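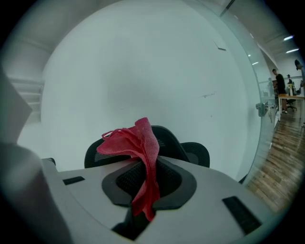 Gripper body with the red cloth over the opening, chair and glass partition behind.

wiltano_901
Posted March 29, 2023
Question on cleaning the hand-held gripper. I wipe the gray housing with a dry microfiber before each session. The slots on the top surface are what bother me. Lint gets in the long diagonal one and I can't get it out with a cloth. Compressed air okay?

Fodard
Low pressure only, and hold the can upright. We had one go bad in February after somebody blasted it from an inch away.

stusis11
I wouldn't use air at all. It pushes the lint further in. Soft brush, then tape.

Fodard
Tape leaves glue. I've done 613 sessions on the same unit with air and never had to open it.

stusis11
Depends on the tape. Painter's tape is fine.

arriaga_bench
Is that a terry towel? Looks like it's fraying along the edges. That would be your lint right there. Switch to lens cloths and the slots will stay clean a lot longer.

wiltano_901
Could be. It's whatever was in the drawer. I'll get lens cloths.

stusis11
Check the fingers while you're at it. If the pads are slick, alcohol on a swab, 2 passes, let it dry.

Fodard
Agree on the pads. Still say air for the slots.

wiltano_901
Going to try the brush first. Will post back after the next batch.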